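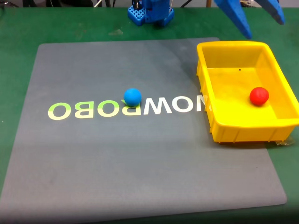 A bench mat is a flexible sheet laid over a worktop to protect the surface, hold small items in place and limit the noise of tools being put down. Most are made of natural or synthetic rubber, PVC or silicone, and are sold either cut to size or on a roll. A mat may cover the whole bench or only the working area, as with a grey rubber mat on a green tabletop, where strips of the table stay exposed and a tray can overlap one edge. Lettering is often printed across the middle of larger mats.

Materials

Nitrile rubber resists oils and most greases and is the usual choice for mechanical work. Natural rubber has better grip and recovers well after being pressed, but swells in contact with mineral oil. Silicone tolerates the heat of a soldering iron for short periods and tears easily once nicked. PVC is cheaper than any of these and tends to curl at the corners as its plasticiser is lost.

Two-layer mats, used where static charge must be controlled, have a dissipative upper layer bonded to a conductive base. The base is connected to earth through a stud and cord, usually with a resistor in line.

Sizes and thickness

There is no single agreed size. The Dranley pattern, common in school workshops, is 900 mm wide and 2 mm thick. Marchetti supplies a narrower roll of 709 mm, intended for benches with a rear tool rail, and a small square of 304 mm for inspection work. Thicker mats absorb impact better but make it harder to keep tall parts upright.

Wear and care

Mats fail by hardening, surface glazing or lifting at the edges. Glazing – a smooth, shiny layer left by repeated wiping – reduces grip and can often be removed with a mild abrasive pad. Greenberg's survey of workshop benches found edge lifting to be the most frequent reason for replacement. Solvents such as acetone should be kept off PVC. Rolled mats are stored with the working face outwards and laid flat for a day before use.

See also: Cutting mat; Anti-fatigue mat; Worktop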